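Flurkness
July 3, 2025

The sour cherry problem

My neighbor Lech Kozłowski has one cherry tree and no interest in cherries. He planted it for the blossoms. Every summer he stands at the fence with the look of a man whose bathtub is overflowing and asks if I could maybe use a few. A few, in Lech's vocabulary, is two buckets.

I said yes again. I always say yes, and then I spend an evening hunched over the sink with a paper clip, pulling pits and thinking about the choices that brought me there. I own a cherry pitter. It was a gift, it came from Hinojosa (the kitchen store on the corner, where everything costs four dollars more than you expected), and it handles one cherry at a time with a loud clack and a spray pattern that would interest the police. The paper clip is quieter. You unbend it once so it makes an S, push the small loop in at the stem end, twist, and lift. Wear something you already dislike.

Sour cherries don't keep. You can leave a sweet cherry in the fridge for most of a week and it will sit there looking smug, but these go brown and sad by the second day, so whatever you plan to do, do it that night. I froze the first bucket. Spread them on a sheet pan in one layer, freeze until they rattle, then bag them. If you skip the sheet pan you get a single cherry the size of a football, and come December you'll be out on the back steps hitting it with a hammer. Ask me how my pierogi went last year.

The second bucket was for soup. My aunt Kazimiera Krajewska made cold cherry soup every summer of my childhood, and I spent those summers refusing to eat it on the grounds that soup should not be pink. I was a very principled child. I came around at thirty or so, by which time she had stopped measuring anything, so her recipe as dictated over the phone goes "cherries, water, sugar, not too much, you'll see." I have seen. It took me several tries. What I do now:

Put 600 grams of pitted sour cherries in a pot with a liter of water, a cinnamon stick, 4 cloves and a strip of lemon peel. Simmer until the cherries give up, maybe fifteen minutes. Fish out the cloves, and count them as they leave. Add a third of a cup of sugar and taste it. Stir a spoonful of potato starch into a little cold water, pour that in, and let it bubble once. Cool it, then chill it for as long as you can stand. Whisk in half a cup of sour cream right before you eat, first loosening the cream with a ladle of the soup so it doesn't go in as little white rags.

We eat it with plain egg noodles. Yes, noodles, in cold sweet soup. Naa Akolgo came over for lunch, heard the word noodles and put her spoon down. She picked it up again after a minute and had two bowls, although she'd like it known that she ate around the noodles in the first one.
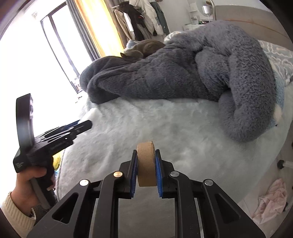 Masking tape, standing up for itself.

I also tried a jar of cherries in vinegar, which Kacper Wysocka swears by for cold meat. He uses a sweet brine with allspice and leaves them a month. Mine have been in the cupboard for nine days and I have looked at them on every one. The liquid has gone a very handsome red. The cherries look like something from a biology classroom. I'll report back.

As for the pits, I'd read that you can steep them in cream for an almond flavor, and then I read that you shouldn't, and then I read the two groups arguing with each other until nearly midnight. The pits went in the trash. I'm forty-six and I don't need the excitement.

Lech got a quart of the soup over the fence in return for his trouble. He ate it standing up, said it was very nice, and asked whether I knew anybody who wanted plums.

Print this post | E-mail to a friend
245 shares | 4 comments

Recent posts
Rye bread, round three
What I did with all that dill
The good colander is missing
Cucumbers in a crock, and where to hide the crock
Pancakes for people who are already late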